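Ticket 802
Subject: Fitted sheet in back bedroom will not stay on
Opened by: Eilidh Rennie
Assigned to: Keyvan Soltani
Priority: Low (changed from Urgent by K. Soltani)
Status: Closed, see last note
Opened: February 2020

Reported problem

The sheet in the back bedroom at Tarnness comes off the mattress at the top left corner. It has done this every night since I moved in there. I go to sleep on a bed and wake up on a mattress with a sheet wrapped around my ankle. I have tried tucking it in harder. Please advise, or send a different bed.

Note, Keyvan

Thanks for writing in. Does the sheet come off the other corners, or only the one? Also, which sheet? The linen closet holds a lot of history.

Reply, Eilidh

Only the one. Pink sheet. It goes with the covers somebody's aunt made, so I am told I can't swap it.

Note, Keyvan

Parviz confirms the aunt. The covers stay.

Step 1. Took the sheet off, turned it half a turn and put it back on. Slept on by Eilidh. Same corner of the bed came off, so it was a different corner of the sheet. I find this encouraging in that it clears the elastic. Eilidh does not find it encouraging.

Step 2. Measured the mattress. It is a Liltetti, bought by Parviz Daneshvar in a sale, and it is 2 inches deeper than the one it replaced. The sheet was bought for the old one. I asked Parviz whether he had checked this at the time and he said it was a very good sale.

Step 3. Fitted sheet suspenders, the kind with clips, from Van der Merwe. Held for two nights. On the third, one clip let go and hit the wall with what Eilidh describes as a gunshot. Suspenders withdrawn.
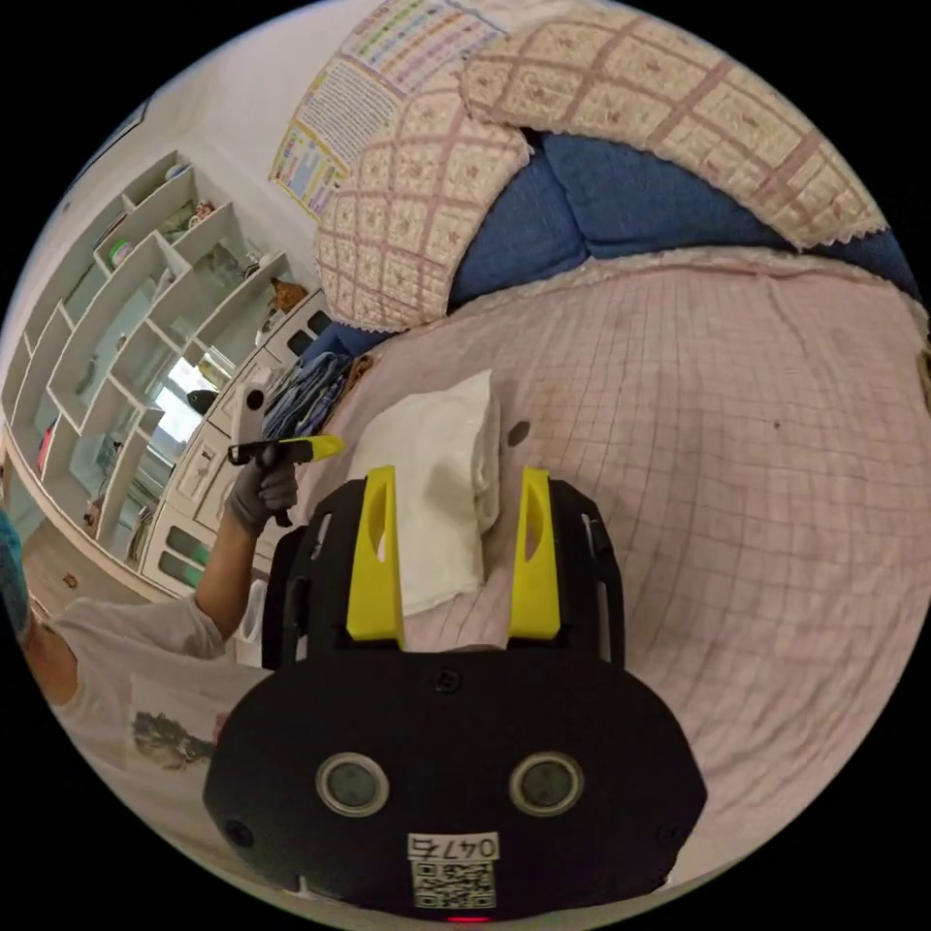
Step 4 was to look at how the bed gets made, which I should have done first. Negin Bakhtiari makes it on changeover days and she makes it nicely. The trouble is all up at the head end. The long blue cushion goes across there, and then the two quilted covers with the lace trim get draped over and around it, so anyone who wants to lie flat has to haul the lot out of the way at bedtime. Eilidh hauls it to the left. She says everyone would haul it to the left, the door is on the right.

Reply, Eilidh

I would like it noted that I have been asked to act out going to bed, twice, for a support ticket.

Note, Keyvan

Noted.

Step 5. Asked Eilidh to lift the cushion straight up instead of dragging it. Sheet stayed on until around four in the morning, the best result so far. Cushion now belongs on the chair at night.

Step 6. Ordered a deep-pocket sheet from Enditz, white, to go underneath and do the actual work. The pink one goes on top as a flat sheet would, with its elastic folded under. Negin has looked at this arrangement and called it cheating. She has also agreed to do it.

Reply, Ardalan Daneshvar

Reading this from the other house. Could you not have bought the deep sheet on day one?

Note, Keyvan

Yes.

Reply, Eilidh

Five nights, all four corners. Happy to close. While I have you, the pillow in there smells of soup.

Note, Keyvan

Closing as resolved. Please open a new ticket for the pillow.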